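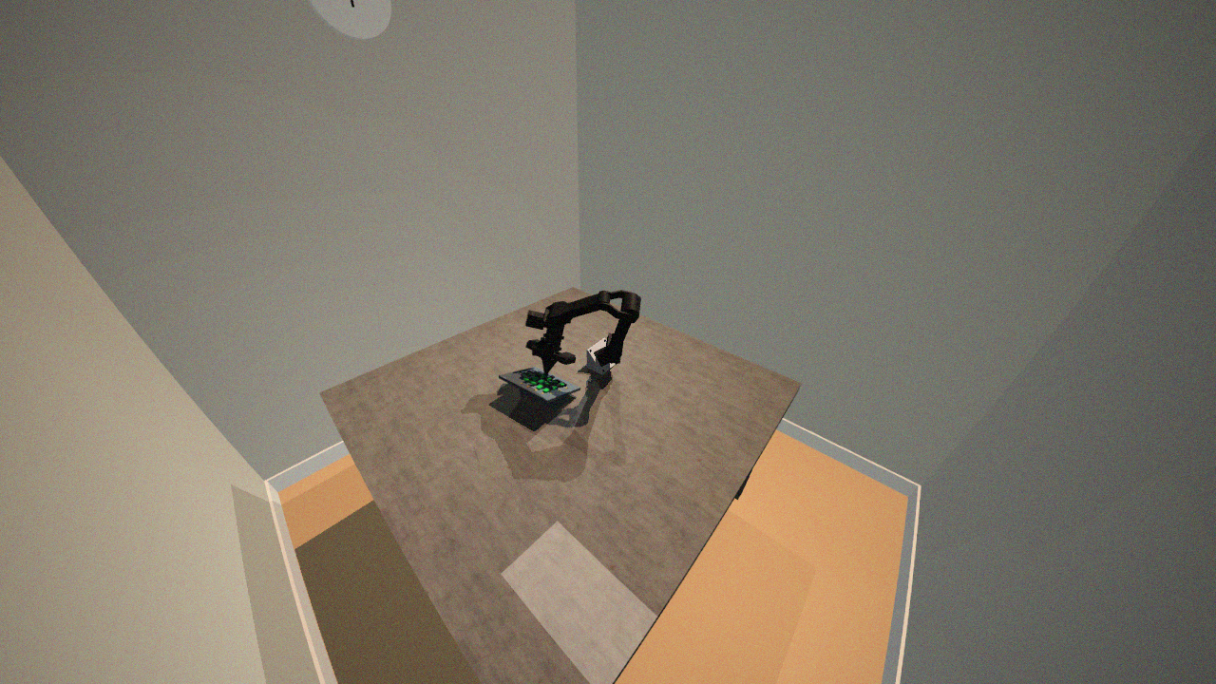 5.2 Does the planner earn its place?

Tendex is presented by its authors as a planner that copes with cluttered targets without tuning. We tried it in Dedari, with Na supplying the part poses, and we are less sure. Over 100 simulated runs it returned a path every time. That sounds good until one asks what counts as a path. Tendex reports success once the arm model reaches the goal pose without a collision in its own map, and its own map treats the whole cluster of green parts as one box. Whether the fingers could then close on a single part is left to somebody else's module.

The tilt of the board makes this worse. With the tip pointing straight down, a small error in the estimated slope moves the contact point along the board, and Na's slope estimates jumped between neighbouring frames. Smoothing them helped the plots more than it helped the arm. Figure 6 shows a pose in which the planner's clearance check and the rendered geometry can be compared by eye.

Figure 6. Side view in Dedari. The fingers are closed and the tip is clear of the board, up and to the right of the green parts.

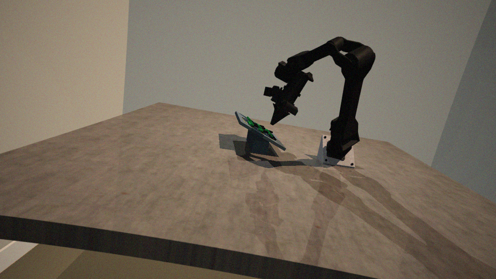 Why not let the planner query the perception module again during the approach?

We tried it, and each fresh query could shift the goal enough to force a new plan. With 2 queries per approach the arm sometimes paused and set off along a different branch; with 6 it spent most of its time planning. A single query made before the approach was dull and worked as well as anything.

Jultura, the older baseline, has no such option. It samples 2,000 candidate paths, keeps the shortest and stops. We had expected it to look poor next to Tendex, and on planning time it did. On final tip position we could not separate the two. 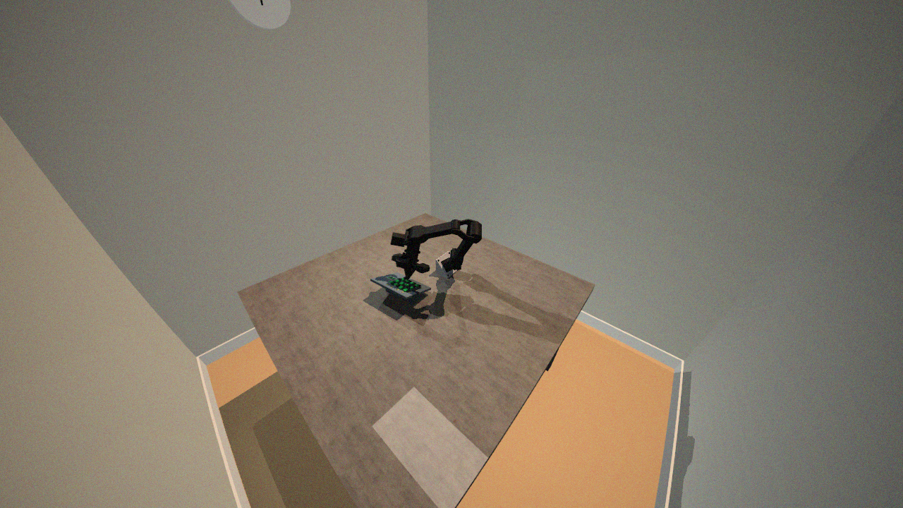
The shared weakness is the pose estimate, and a better planner cannot repair that. We would also be slow to read much into clean simulated images. The parts are a strong green, the walls are plain and most of the tabletop is bare, so Na has an easy job finding the cluster and still struggles with the slope of the board under it. Results from a real bench may well rank the two planners differently. Until the success test includes a closed grasp on a named part, we report tip error only and leave the success column out of Table 2.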